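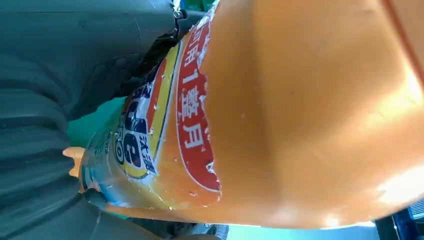 Garkden's bottle refill shelf is back, and it's gone orange

Posted November 2020

If you've walked past the Garkden swap room lately you may have noticed a lot of orange in there. I popped in to drop off some jam jars and came out an hour later smelling faintly of lemons, having been talked into helping with the washing-up liquid. I don't regret it (much).

For anyone new to the village, the swap room is the old seed store behind Evangelista, the café on the Prarholm road. Américo Moreira runs it, and back in July he had to close the refill shelf because there simply weren't enough decent bottles to go round. People were turning up with squash bottles and, once, a vase. So he put the word out that he wanted proper detergent bottles, any make, any language, as long as the cap still fitted.

Well, he got them! A family moving out of a flat in Novley had a cupboard to clear and sent over a box of 20, and more have dribbled in from all directions. The orange ones are my favourites by a mile. They've got Chinese writing on the label, and the big white characters on the red bit say it's usable for a whole month, or so I'm told. In our house, with two teenagers and a father-in-law who washes every cup twice, I'd give it nine days.

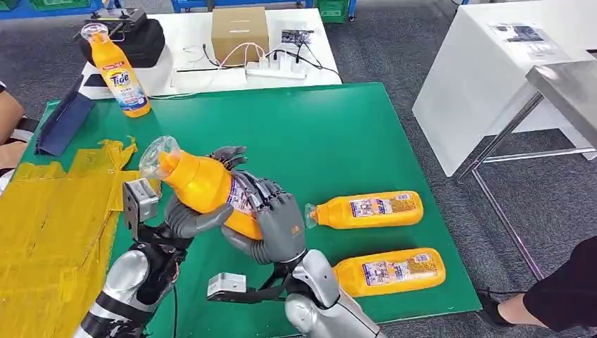

The sorting gets done on the table with the green mat, where a bottle can lie on its side without rolling off and landing on your foot. Each one is turned over and checked for splits, and the cap gets a good twist. I like the clear caps because you can see straight away if there's dried soap clogged up inside. Scuffed labels don't matter a bit. Américo was very firm with me on that point, as I'd started picking at one with my thumbnail and was told to leave it be. A tatty label still shows what the bottle was made for, and he doesn't want anyone filling a drinks bottle with floor cleaner by mistake.

He's also asked me to say that bottles which held bleach or drain cleaner can't be used, however nicely you've rinsed them. Please take those home again. The same goes for anything with a trigger spray, as the shelf is full of those already and the hooks are starting to bend.

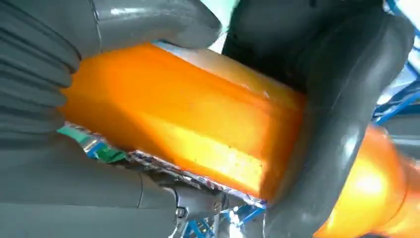
Orange all over, a few scuffs and plenty of shine.

Refills are 40p with your own bottle, or 10p more if you need to take one from the shelf. It's washing-up liquid only for now. Laundry liquid should follow once the second drum arrives from Prarholm, though the delivery has been put back twice and I wouldn't hold your breath. Bring change if you can, the card reader sulks in cold weather.

The shelf is open whenever the café is, and there's a limit of one refill per household each visit so that it lasts. If you're bringing bottles in, rinse them first, put the caps back on and leave them in the crate just inside the door. Not on the step, please, they blow into the brook and then I'm the one fishing them out in my wellies.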